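Stenness Institute of Manufacturing
Workshop Processes, Unit 2: Sand Casting and Finishing
Handout issued Jul 5, 2022

2.1 Pattern allowances
A pattern is made larger than the finished casting, as most metals shrink on cooling. Surfaces to be machined carry a further allowance, which is stated on the drawing. Vertical faces are given a slight taper - the draft - so that the pattern can be withdrawn without damaging the mould.

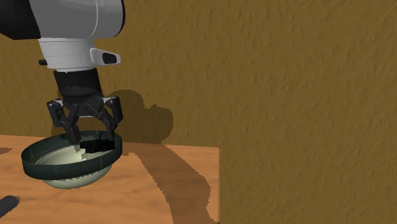
Students should note that shrinkage and machining allowances are separate and must be added together. Marks are regularly lost on this point.

2.2 Gating
Metal enters through the sprue and passes along the runner to the gates. Risers are placed next to the heaviest sections, where the metal solidifies last. Read the Quartey worksheet before the practical; it covers riser placement for the bracket casting.

2.3 Fettling and inspection
Gates and risers are removed first, then flash is ground back to the parting line. Each group will inspect 20 castings and record porosity, cold shuts and misruns on the Fasik sheet. 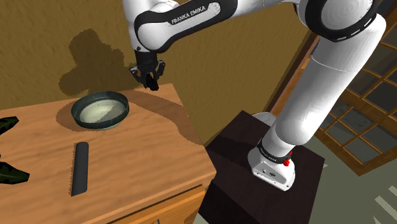 Fig. 2. Robot arm on its pedestal, with wooden cabinet.

Assessment
The written test carries 10 marks. Worksheets from the June session will not be accepted.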